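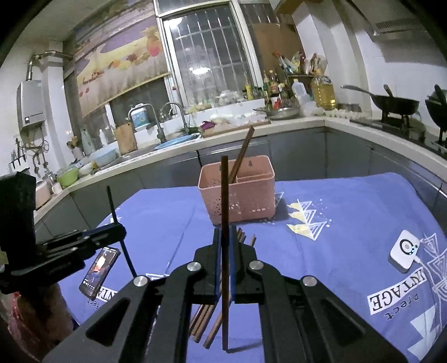

Chopsticks and the pink basket on the blue cloth.

Re: [kitchen-list] Oiling wooden utensils

Erzsébet Antal wrote on Wednesday:
> We have 219 pairs to get through before the August dinner. Is
> food-grade mineral oil all right, or should we stick with tung?
> Someone at Gál told me olive oil works just as well.

Erzsébet,

I'd skip the olive oil. It goes rancid in the cupboard and you can smell it by spring. Mineral oil is fine — cheap, no colour, no nut allergy to worry about. Pure tung is harder wearing but needs up to 2 weeks to cure, and you haven't left yourself much time.

Hand wash first, then dry them overnight on a rack, tips up. Wipe the oil on with an old tea towel, leave it for an hour and buff off whatever hasn't soaked in. Two thin coats will do.

If any are lacquered, leave them out of it. Oil only sits on top and goes tacky.

Rakov still sells the 784 mL bottle, or did when I was last in. Triveo had it too, but the litre price was worse.

Can you also let me know what you decided about the soup spoons? I've got the spare box in the garage.

Deritz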